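I have been waiting to post this one because I wanted to live with it for a while first. It's a thread about desks. Long, white, shared, office desks, and the stuff that piles up on them. Get a drink, I have a lot of feelings.

**1.**
So! I share an office with a bunch of people and for most of my working life I've treated my desk like the floor of a car. Receipts, cables, a spoon. Then in February my drawer jammed on a stapler and I had to get under there with a ruler, and something in me changed forever.

**2.**
I took everything out of that drawer and put it in a heap. Then I counted it (the counting is how this whole project started, please be kind). 237 things. In ONE drawer. 13 of them were pens that didn't write. I tested every one on the back of an envelope and it was the best half hour of my week.

**3.**
I told Thu Triệu, who sits across the way, and Thu said "do the top next." So I did the top next. And then other people wanted theirs done, and now I'm the desk person. I love being the desk person.

**4.**
OK, method. Before you buy a single tray or box, split what you own into three kinds:

- things you touch every day
- things you touch when something goes wrong
- things you're only storing

Most desks have all three kinds mixed together, and the first kind gets lost in the third.

**5.**
Every day stuff stays on top. For most people that's a laptop, a drink, one pen and something to write on. I let people have two drinks (a bottle and a thermos is a perfectly good pair, I will defend it to anyone).

**6.**
The "something went wrong" kind is my favorite. Bandages, a safety pin, a stain wipe, a spare charging cable, pain tablets, a granola bar for the meeting that runs through lunch. Tiny things that make you a hero when you can find them and drive you up the wall when you can't.

**7.**
Bandages especially. They're flat, they're light, they slide under everything. Every desk I've helped with has had at least one hiding somewhere. Get the little flat packs, with a couple in each, and they'll tuck in nearly anywhere.

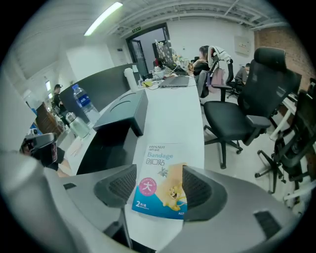
**8.**
Where should the first aid bits live on a shared desk?

Near the front and on the aisle side, in something that opens with one hand. You'll be going for it with a paper cut on the other one, and the person borrowing from you shouldn't have to lean over your keyboard to get it.

**9.**
I learned that from Ieuan Sayce, who used to keep a full kit in the bottom drawer behind his gym shoes. Lovely kit. Scissors and everything! The day he cut his thumb on a box flap he used a paper napkin and some tape, and the kit never left the drawer. It has since moved to the top drawer and he's a changed man.

**10.**
Third kind, the things you're only storing. This is the hard one. Old badges, manuals, the box your headphones came in, conference pens, a mug you don't like. Give it a crate on the floor for a month with the date on it. Mine says 23 October 2022 in marker and I've been into it exactly once, for a hole punch.

**11.**
The hole punch got to come back up. The rest is leaving.

**12.**
A lot of you asked about boxes, so, boxes. I tried the Uvo drawer tray because it was on the shelf at the store and I was excited. It's nice! It's too wide for my drawer by the width of a finger. MEASURE THE INSIDE OF THE DRAWER, friends, the inside, with the drawer shut as far as it goes on its runners.

**13.**
The Uvo tray now lives in my kitchen holding batteries and birthday candles and it's very happy there.

**14.**
What ended up in the desk drawer is the lid of a shoebox and two small cartons that tea came in. They fit. They cost me nothing. When one gets tatty I drink more tea.

**15.**
Cables! I hear you. My rule is one loop, one tie, and a bit of masking tape near the plug with the name of the thing it charges. Write it while you still know. I had a bag of mystery cables that had followed me through two moves and I couldn't have told you what a single one was for.

**16.**
If you've got small things living in among the cables (earbud tips, adapters, that one little dongle), pull them out and give them a dish. Any dish. Small stuff next to cables turns into cable within a week.

**17.**
Figurines and stickers and fun bits: KEEP THEM. I'm very firm about this. A desk where you've put your little guys out is a desk you want to come back to. I only ask that they stand together at the back, so you can lift your hands off the keyboard without knocking over a dragon.

**18.**
Bags and jackets are trickier. The back of the chair is where they go in every office I've ever worked in, and I do it too. If the chair starts tipping when you stand up, take the bag off and keep the jacket. A hook on the side of the desk is a cheap fix if your desk will take one.

**19.**
Now the top of the desk again, because I skipped the best trick. Leave one patch with nothing on it, the size of an open notebook, right where your writing hand lands. Everything else can be as busy as you like. You need one landing spot – for the mail, for lunch, for the form someone hands you while you're on the phone.

**20.**
Mine gets invaded all the time. I clear it last thing before I go home, one minute, coat already on. Thu does it first thing with coffee. Both work.

**21.**
Sticky notes deserve their own post. I had 388 loose notes when I went through mine (yes I counted those too, yes over two lunches). Half of them said "call back" with no name. So now the pad stays in one corner, the pen stays right beside it, and every note gets a name and a date or it doesn't get written.

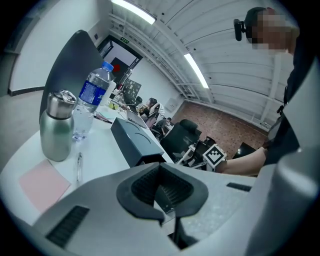

**22.**
And a note that's done comes off that same day. I used to leave them up because crossing them out felt good, and after a while I couldn't tell the live ones from the dead ones. Now I crumple them. Crumpling feels even better!

**23.**
Papers: one stack. I know people love a three-tier tray and I'm glad for them. I had one, and the bottom tier was a museum. With one stack I have to go through it, since it starts to slide when it gets too tall, and that's my reminder.

**24.**
I did try going paperless with one of those scan-and-sort apps, Plistora, for a few weeks. I liked it for receipts and I still use it for those. For anything I need to think about I want it on paper with a ring from my cup on it.

**25.**
Drinks and laptops. Put the bottle and the thermos on the far side from your mouse hand, lids on whenever you're not drinking. If your desk has a partition, park them up against it. I lost a keyboard to peppermint tea years ago and it smelled wonderful the whole time it was dying.

**26.**
Some of you are in offices where the desk is one long run with several people along it, and you want to know where yours stops. Talk about it! It's a two-minute chat. When I was at Ilgate we had a strip of green tape and a whole feud about it. Now the person next to me and I just agreed that the lamp is the border, and if a folder wanders past the lamp it gets a gentle push home.

**27.**
Someone asked if I do this for money. I don't. Mrs. Tripathi from downstairs paid me in mango pickle after I did her filing cabinet and I've never been so pleased with a fee in my life.

**28.**
Her cabinet had 1000 blank envelopes in it, in the sealed carton, bought for a mailing that got canceled. We've been giving them away ever since. If you're in the building and you need an envelope, PLEASE come and see me.

**29.**
If you want to start tonight and you've only got ten minutes: pens. Just pens. Scribble with every one, bin the dead ones, keep the two you reach for and put the rest in the supply closet for other people. You'll see desk again, I promise.

**30.**
If you've got an hour, do the top drawer. Take it all out first, every last paper clip, and wipe the inside before anything goes back. There's always a mystery crumb layer. Mine had glitter in it and I have never owned glitter.

**31.**
Send me your befores and your afters, and your in-the-middles too, I love those the most – everything in heaps and a person standing there holding a single glove.

**32.**
Next thread is the supply closet. I've been given the key and a step stool and I'm going in with the label maker as soon as I find the tape for it.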